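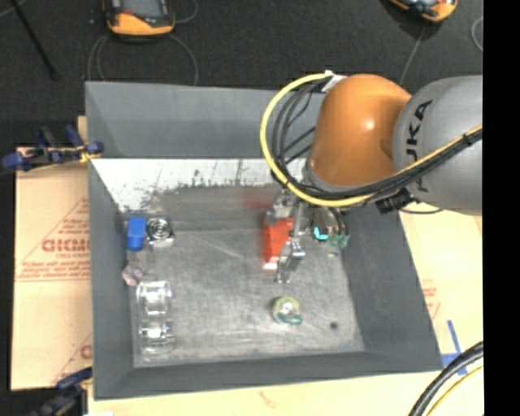 Colleagues on the late run say the arm went dead over the bin with no warning and nothing on the screen they recognised, and could we please stop calling it a sensor problem. Fair enough. I had it down as a sensor problem for most of the morning.

July 16, 2020. Prirkberg bench, bin picking cell.

Fault is a protective stop on the way down into the bin. Log gives a joint torque limit, axis 5, then the gripper drops off the bus. It came twice in the first 60 picks and then not again until nearly 300. All three were on picks close to a wall of the bin.

Checked the Fletano grasp planner first. Poses look sane, and clearance to the walls is inside what we set in September. Replayed the last bad pose at 10 per cent speed with the bin cleared out. No stop. Replayed it at full speed, stopped on the second go.

So I went to the cables. The yellow one loops out past the orange joint and comes back under it before it joins the bundle on the grey link. With the wrist turned hard over, the loop goes tight at the strap. I think the tug is what trips the torque limit, and the connector gets pulled in the same moment. Can't prove the second part yet.

Done today:
- strap moved back along the link, 2 cm more slack in the loop
- wrist rotation limited in the planner config (Verschueren has the old file)
- connector reseated, pins look fine

Ran 300 picks after that, mixed items, no stops. Speed still held at 60 per cent until somebody else has looked at it. Please don't reset a stop from the desk. Walk over and check the cable first, with the cell in manual.

Still to do: ask Resturow for a longer gripper cable.

Last updated: July, after second run

Recent entries
Gripper finger wear
Bin wall calibration, redo
Suction cup trial, abandoned

Contact the lab | © Prirkberg workshop notes | Back to top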